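The grip that wouldn't let go

Posted December 5, 2023
Print | E-mail this post
4 comments

So the left finger pad came off again. Third time since July, and this time it went right in the middle of a lift, with the basket already up off the table. The basket dropped on one side, the other jaw kept squeezing like nothing had happened, and I got my thumb pinched between the finger and the rim. Not badly! But I said a word my mother wouldn't like.

If you're new here, I've been recording household chores with a pair of hand-held grippers for the Traltbridge project (laundry, tidying, wiping things, all the glamorous stuff), and I'm up to 123 takes. Baskets are the worst of it. The rim is thin and slick, so you end up squeezing much harder than you'd think. 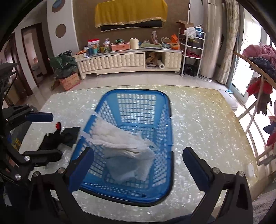 Blue basket, both pads on the rim.

I wrote to Rosário Vilela, who looks after the hardware, and she asked me to check the pivot screws before I blamed the glue. Well, fine, she was right. One of them turned by hand. With that screw loose the finger twists a little under load and the pad gets peeled from its corner, a bit more on every squeeze. I'd been re-gluing the thing for months!

New routine: screwdriver out every 30 takes, a tug on each pad, and thumbs stay BEHIND the pivot. I'm also trying a dab of threadlocker, and if that doesn't hold I'll ask for new mounts.

Back to the top | Contact | © All posts and photos mine, please ask before reusing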